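4.2 Collecting the demonstrations

All demonstrations were given by hand through a leader arm. The leader is a second, motorless copy of the working arm, about as heavy as a full lunchbox, and the person teaching holds it by a handle and moves it. The working arm copies each joint angle as quickly as its servos allow, which is quick enough to be useful and slow enough to be felt. We also tried teaching by pushing the working arm itself around with the motors slackened. Catalina Benítez gave this a fair trial over one long afternoon and reported that the arm recorded mostly the shape of her forearm, which had spent the session between the camera and whatever was being picked up. We went back to the leader arm and stayed there.

The task was kept plain. A soft toy starts somewhere on the table, the teacher picks it up and sets it down on a marked square, and the arm returns to a resting pose. Soft toys were chosen over the blocks used in our earlier work on the Utitz tasks. A block offers the gripper two good pairs of faces and a clear opinion about which way is up. A soft toy has neither. It gives when squeezed, settles into a new shape when put down, and forgives a grasp that is off by the width of a finger. That last property flattered our teachers, and we return to it in Section 6.

Four people taught the arm. Patricio Olivares and Rhonda Ouellet had used leader arms before, in Rhonda's case for several years. Catinca Surdu had used one for a morning. Octavio Fuentealba had never touched one and was recruited for exactly that reason, although by the end of April he was the fastest of the four and had begun to offer advice. Each teacher worked in sittings no longer than 40 minutes. After that the recordings got noticeably worse: the paths wandered, the gripper closed early, and the teacher started talking to the arm in a tone we would not want transcribed.

We asked for very little in the way of style. The written instructions fit on one page, and the only firm rules were to keep the motion continuous, to avoid correcting a failed grasp more than once, and to let go of the leader only after the arm was back at rest. The third rule was the one most often broken. A leader arm released in mid-air falls under its own weight, and the working arm, being an obedient student, falls with it. We lost one gripper finger this way and printed another. The replacement came out a hair longer than the original, so recordings made before and after the swap are kept apart in the training split.

In total we kept some 3,000 demonstrations and threw out 73. A demonstration was thrown out if the toy left the table, if the recording dropped joint readings for longer than half a second, or if two of us watching it back could not agree on what the teacher had been trying to do. The last reason accounted for more than we had expected, and nearly all of those came from our experienced teachers, who had a habit of starting one grasp, thinking better of it and sliding into another. A person watching can follow this. The policy, trained on a small set with those recordings left in, learned to hesitate beautifully and pick up nothing.

4.3 The workspace

Many published setups use a clean table in a single colour with even lighting. We have one of those as well, and policies trained on it work very nicely on it. For this study we wanted a surface that would give the vision side of the system something to be wrong about. The table was covered in kraft paper already thick with children's drawings, sums and handwriting, and the paper was left as it was through all sittings, tears included. Household odds and ends were allowed to stay on the table provided they were out of the arm's reach.

The goal was a square sticky note with a round dot on it. Against that background a coloured square is a weak signal: there are other marks in red nearby, plenty of straight lines, and a good deal of arithmetic. Our teachers found the note without trouble. Sarent, the baseline policy, did not always manage it, and in early runs showed a steady fondness for the darker scribbles. Figure 3 gives the working view for one of the toys.

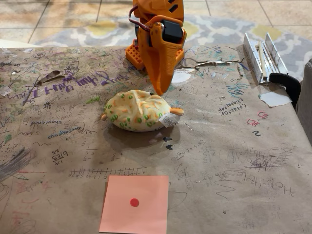 Figure 3. The arm with its gripper finger close to a plush toy lying on its side. The pink sticky note with the red dot, in the foreground, is the goal marker.

Two features of this layout matter for what follows. The first is the approach. The finger is long and tapered, and when it comes down behind a toy a good part of it is hidden from a camera facing the arm. Teachers made up for this by leaning to one side, a move not open to a fixed camera. In the joint readings the lean shows up as a short pause before the gripper closes, present in all four teachers and longest in Octavio's first sittings. We considered trimming these pauses out and decided against it. A trimmed set gave smoother paths and poorer grasps, and our best guess is that the pause marks the moment the teacher settles on a grasp, which the policy does well to copy even without knowing what it is copying.

The second is the open paper between toy and goal. On a bare table the carry could be any smooth curve and often was. On the drawn-on paper, teachers tended to carry higher than they needed to, as if the toy might smudge something. When asked, Patricio said he had not noticed doing so, and then did it again. The policies trained on these recordings inherited the habit in full. We mention it because carry height is sometimes reported as a measure of how careful a learned policy is. In our case it measures how careful Patricio is around other people's drawings.

The toy's starting pose was changed by hand between recordings. Teachers were told to drop it from a small height and accept the result, though we saw a certain amount of tidying. Rakska, the variant described in Section 5.1, was trained on the same recordings with the starting poses rebalanced to undo this, and the difference between the two is the main comparison of the next section. The Lei variant uses the rebalanced set with the pauses removed, and is included mostly so that the reader can see it do worse.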